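How to check an essay-writing service before you hand over your card

Every assignment help site has a five-star rating and a stock photo of a person laughing at a laptop. Neither will tell you much. Set aside half an hour, make a cup of tea and work through the steps below.

Step 1. Read the refund page first
Skip the homepage. Look for the words "at our discretion" and see how often they turn up. Cesilden, a site I tried in April, offered a full refund on any order, provided you asked before a writer was assigned. Writers were assigned on payment.

Step 2. Get a real price
Ask for a quote on a plain 1375-word essay with a 6-day deadline. Then go as far as the checkout without paying. Write down both numbers – they are seldom the same number.

Step 3. Test the chat
Ask something dull and specific, such as whether the reference list counts toward the total. Brock Friesen once asked this on Binura and was offered a discount on a dissertation.

Step 4. Search the reviews
Paste one sentence from a glowing review into a search engine, with quotation marks around it. If the same grateful student turns up on four other sites under four names, close the tab.

Step 5. Order something small
Pay for proofreading of 300 words of your own writing before you trust anybody with 3000. Leave two obvious mistakes in. You'd be surprised what gets through, and what gets added.
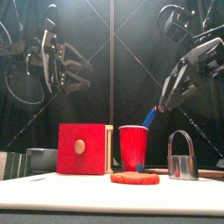
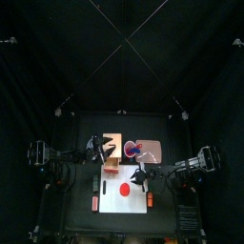
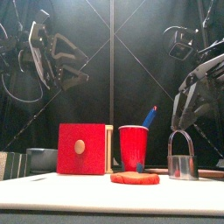
Step 6. Check your school's rules
Editing help is fine at some colleges and an offence at others, and handing in work you didn't write is trouble nearly everywhere. Look up the policy, then email your instructor if the wording is foggy. Keep the reply, along with your receipts and the chat log.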